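手持夹爪录数据的规矩:常见问题
Dosgate 小组内部页面,2023年5月11日更新

老有人在群里问我同样的几件事,我干脆写成一页,以后直接甩链接。写得啰嗦,大家挑自己要看的看。

这页管哪些事?
只管手持夹爪的录制,也就是人拿着两只夹爪在桌上做动作的那种。机械臂上电以后的安全规定在另一份文件里,别拿这页去对付那边的检查,我试过,被退回来了……

新人第一天能直接录吗?
能练,不能算正式数据。我们的规定是先练满80条,找一位老同事从里面随便抽几条看,过了再进正式库。听着多,其实动作短,一个下午加一个上午就差不多了。我自己当年练得手腕发酸,所以也劝你别一口气练完,中间起来走走。

标记块脏了、歪了怎么办?
停下来!这条我要多说几句。夹爪上那个印着黑白图案的方块是用来定位姿态的,图案上沾一个油指印,后面的轨迹就可能飘。每次开录之前拿干布擦一遍,再轻轻推一下看松不松。松了就去重新固定,然后重新标定,不要用胶带缠一圈接着录。Zoltdale 项目那次就是有人缠了胶带,前后2000条数据全部重查,我查到眼睛都花了。

手可以挡住标记吗?
尽量不要。两只手交叉的时候最容易挡,所以任务设计上我们一般让左手管左边、右手管右边,非要交叉就放慢一点。袖子太长的话请挽上去,宽松的袖口垂下来也会盖住图案。

动作要多快?
按你平时干活的速度,再慢一点点。太快了画面糊,太慢了呢,学出来的策略也跟着磨蹭。夹取之前手指先对正,合拢以后停一小下再抬,这个小停顿对后面切分很有用。

失败的那一条要删吗?
不删!标成失败就行。掉了、夹歪了、碰倒了别的东西,都照实标。我最怕的是有人悄悄重来一遍,把两次混在同一条里,这种最难查。

桌面要布置成什么样?
任务单上写了的东西才上桌,手机、水杯、钥匙请放到别处。小件物品(卡片、小盒子之类)每条之间要换位置换角度,不要总摆在同一个点上。靠近桌子远端的位置也要有,很多人偷懒只在手边录,结果模型一到远处就抓瞎。

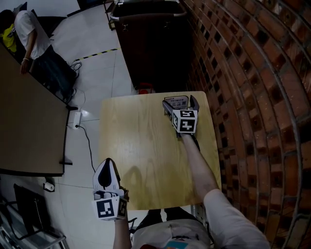 Marit Kristiansen 在这一条下面留言:远端位置我同意要录,但规则里最好写清楚,手臂伸直还够不着就别硬够,身体往前一压,头也跟着晃,轨迹就没法看了。我建议换成坐近一点,或者把远端的点往回收一点。

说得对,我加进去了:够不着就挪凳子,不要趴。六月改版的时候我再把远端范围在桌上标出来,省得各人凭感觉。

地上的线缆算谁的事?
算开录的人的事。开始之前低头看一眼,脚边和走道上有线就先理到一边,插线板别放在会踢到的地方。地上贴了黄黑警示带的,线不要从上面横着拉过去。

旁边有人走动要不要停?
不用停,只要人不伸手进桌面范围就行。不过要是有人会被录进去,先打声招呼,人家不愿意就等一等。这一点 Grímsdóttir 那边的要求比我们还严,去他们那里录之前请先看他们的告示。

一次可以录多久?
每人每天上限100条,连续录一阵就放下夹爪歇歇。手一抖,数据也跟着抖。

这些规则能改吗?
能啊,这页本来就是一条一条吵出来的。想改就在下面留言,写上你碰到的情况,最好附上那一条的编号。Atside 的同事也可以提,你们的夹爪手指跟我们的不太一样,标定那一步可能要单独写,我还没来得及弄。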